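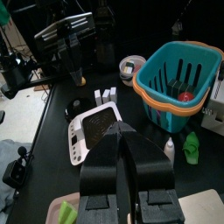
*Fig. 1. Cell 2, wrist view, fingers nearly closed, before table clearance. November.*

**Notebook entry - shared-table practice, Cell 2**

Purpose of session: to apply draft revision 3 of the Kirard bench rules to a fully dressed table and record where the wording fails.

**Rule 4, keep-out margin.** The draft requires 80 mm clear between any loose item and the closed fingertips at the start pose. The white device with the small display lies just beyond the tips and is overlapped by the left finger in the wrist view. Overlap in that view does not establish distance, so the margin must be measured at the table with the gauge block. The rule should state this.

**Rule 6, soft goods.** Cloth is permitted as a task object only. The green cloth is listed on the task sheet. The blue-gray cloth at the table corner is not, and it has a small clip-on microphone and its cable lying by it. Proposed wording: "No cable shall rest on or under fabric within reach of either arm."

**Rule 7, containers.** The teal basket may stay loaded between runs. The red ball and the green blocks are to be entered on the sheet as contents of the basket and not as separate table items. R. Levchenko prefers separate entries. Left open.

**Rule 9, second arm.** When one arm is under test, the other is to be parked at a height of 400 mm or more. The second arm is hovering just above the table in Fig. 1. The Drakudton procedure allows a low park with the brakes engaged; ours does not, and I see no grounds to relax it. Enter as a nonconformance.

**Finger pads.** Foam is fitted on both fingers. Pad inspection remains due every 400 cycles. The log sheet shows 201 since the last one.

Actions:

- Revise Rules 4 and 6 and send to Radymyr Levchenko for review.
- Add the park height to the start checklist - it is only in the annex at present.
- Ask Pumphrey whether their cable rule covers clip-on microphones.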